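About Us

Ulero is a small cooking school with a steamed bun counter attached. We teach people to make plain round buns and steam them at home, in the kind of electric pot that fits on a kitchen table. We do not teach pastry, knife work or restaurant cooking. People ask, and we send them elsewhere.

The school started as an evening class with two tables. The first handout was a single sheet with a dough recipe on one side and steaming times on the other. We still use it, with a few corrections. The flour has changed twice and the resting time has gone up.

What we teach

Beginners start with the steaming and work back to the dough. On the first evening the buns are already shaped, and the lesson is about the pot: how much water goes in the base, how far apart the buns should sit, when the lid goes on and when it comes off. Most flat or gummy buns we get asked about were crowded, or were left sitting over the water too long after the heat went off.

Each place is set up the same way. The steamer goes in the middle of the table toward the back, with the lid on one side and a plate on the other. Students lift the buns from basket to plate one at a time. It is slow at first.

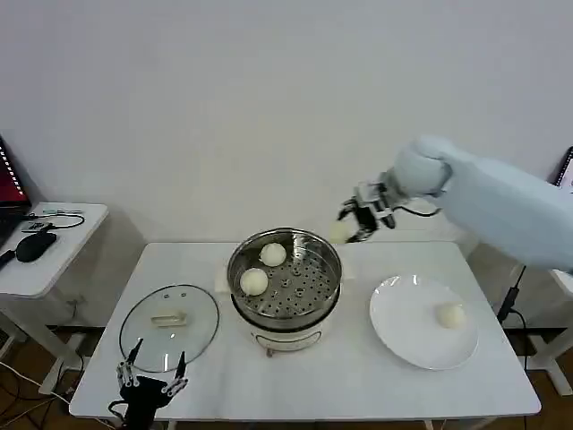 We ask everyone to leave room between buns, even when they look small going in. A bun that touches its neighbor will tear when you pull the two apart, and the torn side dries out before the rest. If you have more buns than space, steam a second batch. The dough will wait under a cloth.

Dough comes in the second and third classes. We weigh everything. The class batch uses 400 grams of flour, and students go home knowing what that amount feels like at each stage. Shaping takes up most of the third class and a good part of the fourth.

Our equipment

We are not a shop and we do not sell pots. The ones in the classroom are ordinary electric steamers with a steel upper section and a glass lid. We like a glass lid for teaching. With a solid one, beginners lift it to check, and the steam goes out every time they do.

The basket should be rinsed as soon as it has cooled. Dough dries in the small holes and is a nuisance to get out later. Wipe the base with a damp cloth and never put it in the sink. Dry the lid before putting it away, including under the rim – water sits there longer than you would think.

The long tables came from Öztürkmen, a canteen supplier that was clearing its storeroom. They are white, which shows flour badly and spills well. We wipe them down between groups and again at the end of the evening.

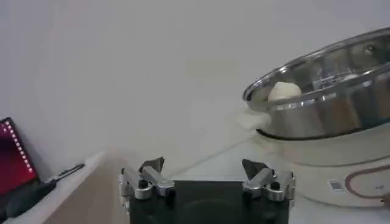

Werbridge, 11 Jul 2025

The new classroom is open. It is one floor down from the old one, with plain pale walls and better outlets. We kept the walls bare on purpose. The old room had shelves on every side, and things collected on them until there was nowhere to set down a tray.

The counter has moved as well. It now opens after the morning class and closes when the buns are gone. We steamed 491 buns in the first week, which was more than we had planned flour for, and we had to borrow a sack from the bakery upstairs. The sack has been replaced.

Class sizes are unchanged. Each course is four classes of 90 minutes, and every student has a place at a table. The fall courses start in October. Sign-up is by email or at the counter, and a place is held once the flour fee is paid. If you have to miss a class, you can sit in with another group in the same week.

Kusuletti

Kusuletti is our open table, held once a month for anyone who has finished the beginner course. There is no lesson. People bring their own dough, share the pots and compare results. Some bring fillings, which we allow here but not in class, where we stick to plain buns so that mistakes in the dough are easy to find.

The one rule at Kusuletti is that you leave the pot ready for the next person. That means the basket rinsed, the base wiped, the lid back on and the tabletop clear. 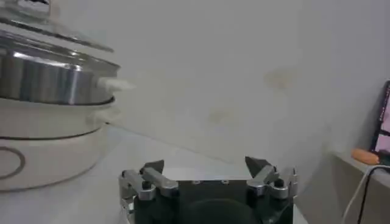
Mikkel Þorgeirsson wrote to us that he had owned a steamer for years and used it only for vegetables. The first class was slower than he wanted, he said, and he nearly skipped the second. He now makes buns every other weekend and freezes half. His one complaint was that we spend too little time on reheating, and he asked for it to be added to the handout.

We have added it. Frozen buns go straight into the basket without thawing, spaced as for a fresh batch, and need a few minutes longer than you would give them from the fridge. The new handout is at the counter, and former students are welcome to pick up a copy.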